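Silicone wine glasses and a very pink wall

I've been going back and forth on silicone wine glasses since last November, when I knocked a real one off the patio table in Ivthorpe and was finding slivers for weeks. So this is a little gallery of the bendy kind, for everyone who keeps asking me what they look like with a proper stem. They're bright, they're cheerful, and yes, they're a bit silly — I like them anyway!

Green first. I wanted a color I could spot in the grass after a picnic, and lime does the job nicely. Against pink leopard spots it gets even louder (I have zero regrets about loving that wall).
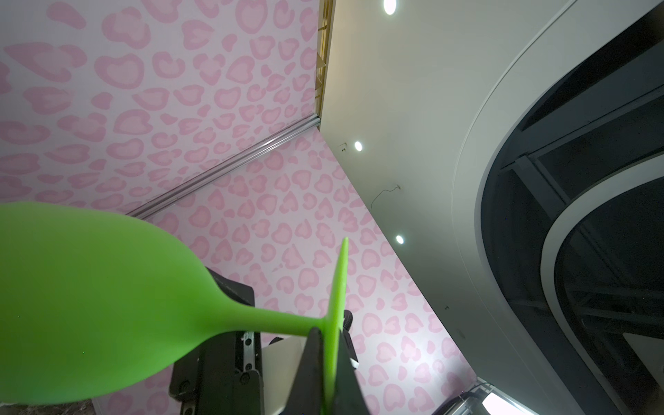

Lime green on its side, pink spots behind. The bowl is nice and wide, too.

My sister-in-law Dede Asamoah votes blue every time. She says it goes with everything she owns, and I've seen her cupboards, so I believe her. I do like the two shades on this one, with the foot a good bit lighter than the bowl. The dark marble counter and the gold wire glass rack are much more my taste than my own kitchen, which is all beige and has a drawer that sticks.

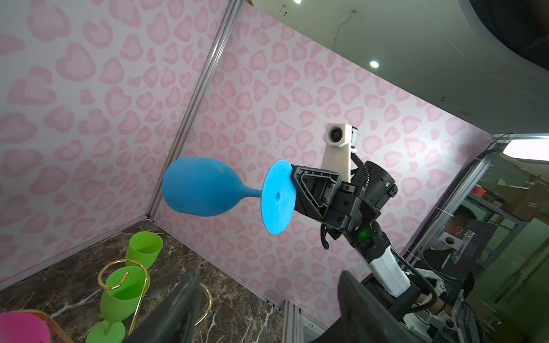

The blue one, matte bowl to the left. Look for the small dark hole in the middle of the foot.

I'd happily own both. If I had to pick for outdoors it would be the green, and for a long dinner inside I'd probably let Dede win.

Comments

Wumpini Abubakari
That pink!! I want it in my hallway. Do you put yours in the dishwasher? Mine came out of the top rack smelling like soap.

Dede Asamoah
Blue. I rest my case.

Esari
We took 6 of these camping and the kids used them for lemonade all week. Would love a gold rack like that for the house.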